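Windum opens floor care center in Wusbridge and brings the Flirkeo exchange service to small customers

Wusbridge, November 2021 - Windum, the family company for cleaning and care of hard floors, has opened its new center in the north of Wusbridge. The building has 1506 square meters on one level and brings together the workshop, the warehouse and the training rooms, which until now were in three different addresses of the town.

With the opening, the company starts also the second stage of Flirkeo, its exchange service for floor pads, mop covers and refill bottles. In the first stage the service was open only to large customers such as hospitals and hotels. From now on, also schools, dance studios, small shops and offices can take part, with a minimum area of 165 square meters per site.

The principle of Flirkeo is simple. The customer receives a closed box with clean covers and full bottles, and gives back the box of the previous month with everything that was used. Windum washes the covers in its own laundry, checks the seams and fills the bottles again. Covers that do not pass the check are cut and used as filling material for the transport boxes. The customer pays one fixed price per month and does not need to keep stock.

"Many smaller customers asked us for years why this was not possible for them," says the management of Windum. "The reason was mainly the space. In the old warehouse we could not separate the clean side and the used side for so many small boxes. In the new building we can do it, and we are glad to finally give a positive answer."

At present 127 customers use the service. Windum has planned the laundry for 400 customers and will accept new ones in the order in which they apply.

The training rooms are made for courses of one day and of half a day. The courses treat the daily care of sealed, oiled and coated floors, the correct dosing of cleaning products and the treatment of scratches and heel marks. One course is directed to persons who are responsible for a building but do not clean themselves, for example office managers - it explains how to read a care instruction and how to compare offers. The courses are held in English, and the written material is available also in three other languages.

For the interior of the center Windum worked together with the planning office Zoëga, which has its seat in Wusbridge as well. Zoëga has kept the brick walls of the former printing house and has added larger windows on the street side. The old loading ramp was repaired and is again in use for deliveries. Roof and heating will be renewed in the coming year, and during these works the courses will continue as normal.

Customers of the three former addresses do not have to change anything. Telephone numbers, contracts and delivery days stay the same. Parking places for visitors are behind the building, and the entrance is without steps.

Applications for Flirkeo and for the courses are possible on the website of Windum or directly at the reception of the center.
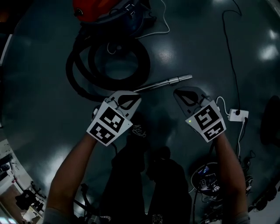 Dark gray floor with a glossy surface, and two hand-held grippers with square black-and-white markers. Photo: Windum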